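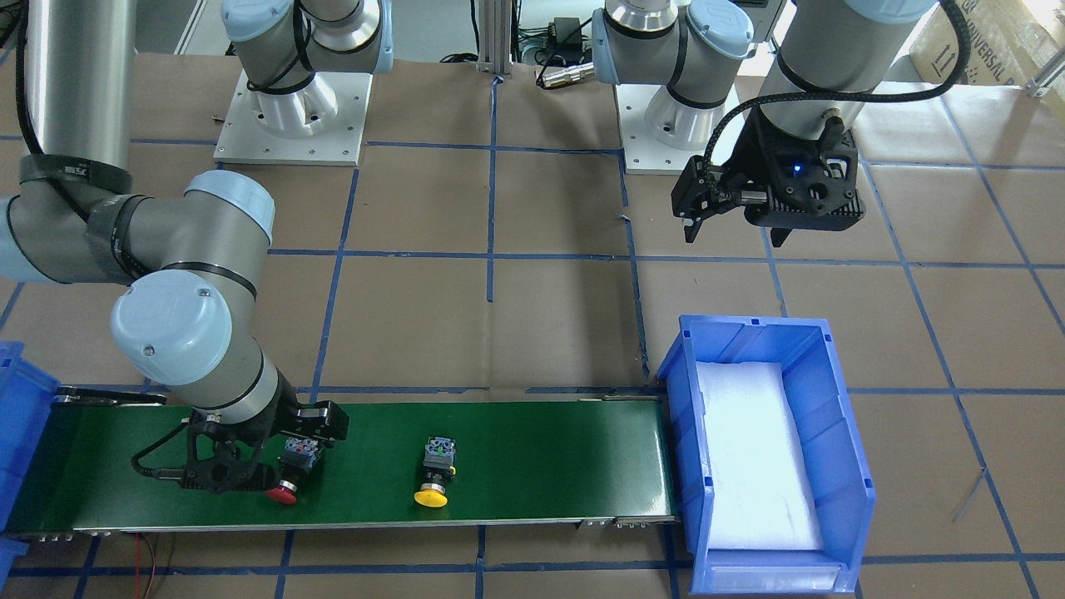
21 May 2020

I finished the second draft of my grandmother's recipe notebook last night. It has taken longer than I planned, mostly because of the handwriting.

She kept the notebook for most of her married life, first in the house at Krajčí and later in the apartment. There are 278 pages. Some are full recipes with the amounts written out. Many are just a title and a list, because she knew what to do with the list and didn't expect anyone else to need it. A few pages have no food on them at all. One is a record of what she paid for coal. Another is a bus timetable.

I started by typing everything exactly as she wrote it. That was the first draft, and it was close to useless in the kitchen. "Flour as needed" is fine if you watched her make the dough. I did watch her, but I was six and paying attention to the raisins.

So for the second draft I cooked as I went. I made the poppy seed roll 4 times. The first two split down the side in the oven. My aunt told me over the phone that I was rolling the dough too thin and filling it too full, and that I should prick it with a fork before the egg wash. The third one held. The fourth I made to check the amounts, and those are the ones I've written down.

The plum dumplings were easier. She used potato dough, and the only thing missing from the page was that the potatoes need to be boiled the day before and left in their skins. I used frozen plums, which give off a lot of water. I'll try again in August when there are fresh ones.

There are 19 recipes I can't work out. Some have a word I can't read in a place where the word matters. One calls for "the small white jar" of something. My aunt thinks it was baking ammonia. My mother says it was goose fat. Those are very different cookies.

Nantana Thaweesak, who I used to share an office with, did a similar thing with her father's recipes a few years ago, and she sent me a long email with advice. The most useful part was to scan every page before handling the book any further. I had been turning the pages with buttery hands up to then. She also said to leave the mistakes in the scans and fix them only in the typed version, so that the family can argue about it later with the original in front of them.

I've scanned everything now and there are copies in two places. The typed version still needs an index. She filed things by when she learned them, so the pickled cucumbers sit between a christening cake and a soup for colds. I want to keep her order and put an alphabetical list at the back.

Next up is the walnut crescents. I have the walnuts, and I need to buy more butter.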